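Paid participants wanted: how households store and look after everyday shoes

Prikix is looking for adults to take part in a home study on shoes. We want to know how people keep the shoes they wear most, how often they clean them, and when they decide a pair is finished. The study has been commissioned by Zustow, a storage retailer, and the findings will be used to plan a new range of hallway furniture.

You do not need any special interest in shoes. We would like to hear from people who have one pair by the back door as much as from people with a full cupboard.

Who can apply

You must be 18 or over and living in the Irska or Cunha area. You can rent or own, and you can live alone, with family or in a shared house. We are short of applicants from shared houses and from flats without a hallway, so please do apply if this is you. Only one person per household can take part.

We cannot accept anyone who works in market research, footwear retail or furniture design, or who has taken part in a Prikix study in the past year.

What you will do

The study runs for 5 weeks, starting in May. There are three parts.

First, a home visit. One of our researchers will come to your home for 60 minutes and ask you to show them where shoes are kept. This includes the ones under the bed and in the car, if there are any. Please do not tidy up beforehand. The researcher will take photographs of the storage only and will check each one with you before leaving.

Second, a diary. Each evening you fill in a short form on your phone or on paper, saying which shoes were worn, where they were put afterwards and whether anything was done to them, such as wiping, drying or changing the laces. Most entries take a couple of minutes. If you miss a day, leave it blank and carry on with the next.

Third, a group session at our Irska office with other participants. We will talk through the diaries and compare some common ways of storing shoes, from open racks to closed cabinets. Trainers and other low shoes are the main subject, and boots will be covered briefly at the end.

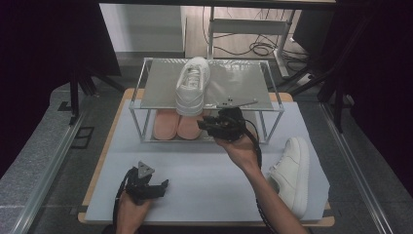

Payment and expenses

You will be paid £200 for completing all three parts. Payment is by bank transfer within two weeks of the group session. If you complete the visit and the diary but cannot come to the session, you will receive half. Bus and train fares to the Irska office are paid on top, so keep your tickets. There is free parking behind the building but it fills up early.

Tea, coffee and sandwiches are provided at the session. Tell us about any dietary needs when you book your place.

Your information

Names and addresses are kept apart from the diaries and are deleted once payments have been made. Zustow will receive a written report and a selection of the storage photographs, with no names attached. You can leave the study at any point and ask for your answers to be removed, up to the date the report is sent.

How to apply

Ask for an application form by phone or at our front desk, which is open from 9.30am to 4pm. The form asks about your household, your type of home and the best times for a visit. Elsie Cheetham handles applications and will reply to everyone, including those we cannot place.

Questions about the research itself should go to Tamara Iordache, who is leading the study. Large print forms are available from the front desk, and the diary can be done by telephone if you would find that easier. The Irska office has step-free access and an accessible toilet on the ground floor.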